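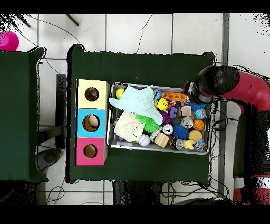
According to Fedir Horobets, the hardest part of borrowing toys is remembering which shelf at home the borrowed ones went on, and he would like to see the return rules set out in one place. The answers below have been revised with that request in mind.

Toy Lending: Frequently Asked Questions

Who may borrow?
Any adult resident of Nellik with a current library card may borrow toys. Cardholders under 18 must have a parent or guardian sign for each loan. Childcare providers and schools should apply for a group card at the main desk.

How many toys may I borrow at one time?
A household card allows up to 9 items. A toy with several parts counts as one item if the parts share a single label. Group cards allow up to 50 items.

How long is the loan period?
Toys are lent for three weeks and may be renewed once, unless another borrower has placed a hold. Loans made in August run until the end of September and cannot be renewed.

Is there a charge?
There is no charge to borrow. Late fees do not apply to toys, but borrowing is suspended while any item is more than two weeks overdue.

What happens if a part is lost?
Please tell us when you return the toy. Small missing parts are noted on the label and no payment is asked. If the toy can no longer be used, you will be billed for its replacement at the price shown in the catalog.
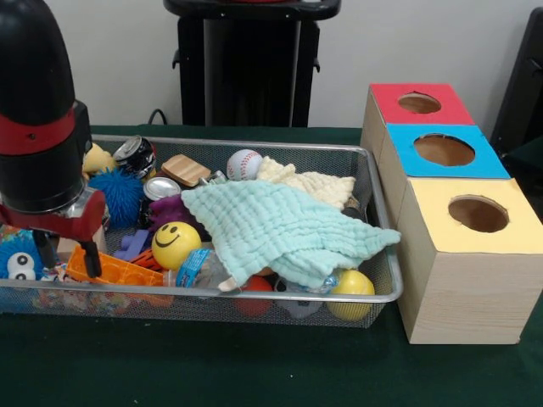

Nellik Public Library | Department of Children's Services

Do I need to clean toys before returning them?
Yes. Wipe hard toys with a damp cloth and mild soap, and let them dry fully before packing. Fabric toys should be returned unwashed in a separate bag. Staff launder them according to the care tag.

Are the toys suitable for children under three?
Only items with a green label. All other items may contain small parts and should not be given to children under three, even with an adult present.

Can I reserve a toy?
Holds may be placed through the catalog or by telephone. A reserved toy is kept at the desk until closing time on the fifth day after you are notified.

Do you accept donated toys?
We accept clean, complete toys in working order. We cannot accept stuffed animals, helmets, car seats, or anything that has been recalled. The collection is limited to 1000 items by the size of the storage room, and donations we cannot place are passed on to the Tkachuk Family Center.

Where are toys returned?
Toys must be handed in at the children's desk during opening hours. Please do not use the outdoor book drop.

Whom do I contact about a bill or a suspended card?
Write to Hryhorii Antoniuk, Children's Services, at the main library, and include your card number. Replies are sent within five working days.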